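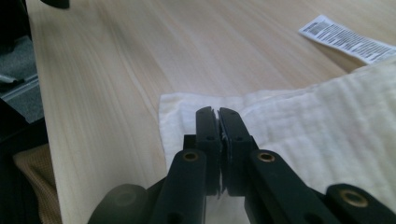
Thin white sheet, edge view

Search products Go

Plusmont Table Napkins

Plusmont napkins are square, washable and sized for everyday meals. Each one measures 42 cm per side before washing. Expect almost 20 mm of shrinkage after the first few hot cycles — wash cool if size matters.

Sold in packs of 11. Solid colors and prints are packed separately, and packs can't be mixed. Iron prints on the reverse side. Do not bleach.

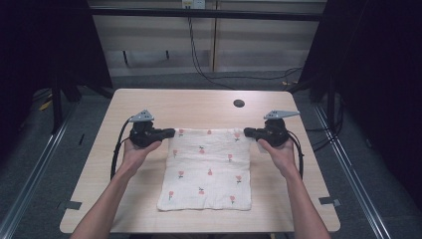

White cloth with small pinkish-red flowers

Item number: 112
Supplier: Győri
Storage: dry, flat or folded

The cream solid is out of stock until October. Orders ship from the Stikov warehouse. Opened packs can't be returned.

Contact Pandosell | © 2019 Pandosell | Back to top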